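Search the help center
Home | Orders | Sizing | Care | Returns | Tickets

Squeak and heel slip, Fako walking shoe, left foot

Status: closed
Product: Fako low-cut walking shoe with removable insole, bought through the Pendik outlet
Opened by: Purificación Sarmiento

Customer's first message

I have had these shoes for 23 days. The left one squeaks on every step when I am on a hard floor. The right one is silent. The left heel also slips a little when I go up stairs. I wear them at work, so I am on my feet most of the day. The squeak started in the second week. They have not been washed and they have not been out in heavy rain. I would like to know if this is a fault or something I can fix, as I would prefer to keep the shoes. The fit is good everywhere except that heel.

Support reply 1

Thank you for the details. Most squeaks in this model come from one of four places: the insole rubbing on the board under it, the tongue rubbing on the lace loops, air caught in the heel pocket, or the outsole starting to come away at the edge. Please do these checks in order and tell us what you find after each one.

1. Take the insole out of the left shoe. Walk ten steps on a hard floor without it.
2. Put it back and hold the tongue flat with your hand while you flex the shoe.
3. Press the heel down hard with your thumb from inside the shoe.
4. Bend the toe up and look along the side where the sole meets the upper. You are looking for a gap wide enough to take the edge of a sheet of paper.

Customer

Without the insole there is no squeak. With the insole back in, it squeaks again from the first step. The tongue makes no noise. Pressing the heel makes a faint click, not the same sound. No gap at the sole that I can find.

Support reply 2

That points to the insole. Please swap the two insoles as far as they will go. They are shaped for left and right so they will not sit properly, and this is only for a short test standing in one place. Rock from heel to toe and listen. Also turn the left insole over and look for shiny spots on the underside.

Customer

The left insole squeaks in the right shoe too, but less. The right insole in the left shoe is quiet. There is a shiny patch under the heel of the left insole, the size of a large coin, and the edge on the inner side is curled up. The right one is flat all over.

Support reply 3

The curl is the likely cause of both problems. When the edge lifts, the heel of the insole no longer sits in the cup, so it moves against the board (squeak) and raises your foot slightly (slip). It can happen if the insole was pushed in too far at the toe. Please try this:

- Remove the insole and wipe the underside with a barely damp cloth. Let it air dry overnight. Do not put it on a radiator.
- Lay it flat under a few heavy books until the next evening.
- Dust the board inside the shoe with a small pinch of plain talc. Shake out the extra.
- Slide the insole in heel first, press it into the cup, then smooth it toward the toe.
- Lace from the bottom and use the last eyelet.

Wear the shoes for a full day and write back.

Customer

I did all of that. The squeak was gone in the morning and came back after lunch, quieter. The slip is much better with the last eyelet laced. I walked up and down on the office carpet and could not hear anything, then heard it again in the tiled hallway. The curl has started to come back on the inner side.

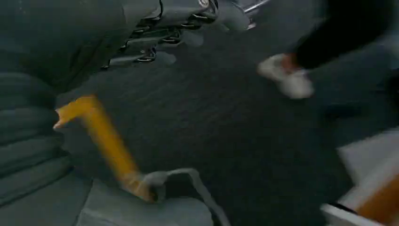
I also weighed down the edge a second time for two nights and it made no difference. Is it possible to get just the insole? I do not want to send back both shoes for this.

Support reply 4

Yes. If the curl returns after pressing, the foam has taken a set and it will keep lifting. We can send a pair of replacement insoles, part name Flurel, size matched to your order. Please do not trim them. The older Gounder insole is 9 mm thick at the heel and will make the slip worse, so do not use that one even if a store offers it.

Please confirm the size printed inside the tongue. If it differs from the size on the box, tell us that as well.

Customer

Tongue and box both say the same size as my order. Please send the insoles to the address on the order.

Support reply 5

Sent. Change both insoles at the same time so that your feet sit at the same height. Keep the old right one if you like, as it can be used as a spare.

Customer

They came on Wednesday. I put them in heel first as you said. Four full work days now and no squeak on tile or on the stairs. The slip is gone with normal lacing, and I only use the last eyelet for longer walks. You can close this.

Agent note on closing

Cause: left insole curled at inner heel edge, foam set. Pressing and talc gave short relief only. Fixed with Flurel pair. No fault found in sole bond or heel counter. Shoes not returned.

Was this ticket helpful? Yes 23 | No 9
4 comments | Share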